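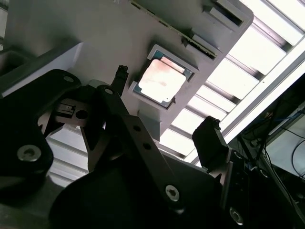
Jong-dae Bae
Cell Maintenance Technician, Nultinik

Ticket 354: Cell 5, pick faults at processor fixture
Status: Monitoring
Opened by: Sheena Lamont, second shift

Reported problem
Gripper closes at the fixture pocket and the cell stops with "part not present at close." Chip is still in the pocket after the stop. Operator clears the fault and the second try usually goes through. 14 stops logged in March before the ticket was opened. No damaged parts reported.

Sunday, 7:40 a.m.
Pulled the fault history. All stops are on the pick from the pocket. None on the place side. Air and supply voltage normal at each stop. Put the cell in manual and jogged to the pick approach at low speed. Wrist camera on for the whole check. Chip seated in the pocket, fingers open on either side of the approach.

8:05 a.m.
Checked the fasteners on the linkage arm and the bracket with a hex key. Large socket screw at the lower end of the arm took a small part of a turn before it came tight. The others did not move. Backed that one out, cleaned the threads, put it back with medium threadlocker and torqued to the setup sheet. Paint-marked the bracket screws only; no room to get the pen on the arm.

8:30 a.m.
Ran 2 dry closes with no chip. Left finger (narrow, toothed tip) reaches its stop before the right finger (wide pad). Gap is small but repeatable. Cleaned the textured tip on the right finger with a lint-free wipe and alcohol. Same result after cleaning, so not buildup.

8:50 a.m.
Compared the pick point to the saved one. Someone re-taught it after the fixture plate was swapped for the Favetti plate and the offset went in with the wrong sign on X. That puts the gripper center toward the left finger. Corrected the offset and saved as a new program revision. Old revision kept on the controller, do not delete yet.

Test run: 354 was still the open ticket number in the batch header, so the results are filed under it. No stops through the end of the run.

Comment, Birutė Bite, controls
Agree on the sign error. The setup sheet does not say which way X points with the new plate. I will add it. Please leave the close-confirm timer where it is. Raising it would hide the fault.

Comment, Jong-dae Bae
Timer not touched. Smudges on the heat spreader of the chip in the pocket, source unknown. Asked Sheena to check incoming trays.

Open items
Setup sheet update: Birutė Bite
Spare right finger pad on order: Han-gyeol Min
Recheck torque on lower arm screw at next scheduled stop: second shift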